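From the Purba Neighbors' Newsletter, 08/03/2023

Switching phone and internet, one household's story

Several of you asked how our move from Elliditz to Prolside went, so I promised I'd write it up, and I've finally sat down to do it. We had been with Elliditz for years and were fond of them, but the bill had crept up a little each spring until it reached $107 a month, and that was with a landline we mostly use for calling my sister!

The Prolside bundle is $40 less. Signing up online was easy enough (do have your old account number handy), and keeping our phone number only took a form and a bit of patience – five days, in our case. The one snag was the old modem, which Elliditz wants back in its own box. I had to call twice for a label, and the second lady was lovely about it.

If you're thinking of doing the same, ask about the installation fee before you say yes. Ours was waived when I asked. The offer runs through the end of April, and I'm happy to share our first bill with anyone who would like a look. 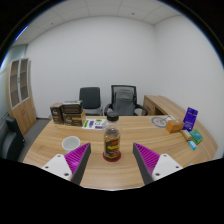
A jar on its red coaster, with a white cup nearby.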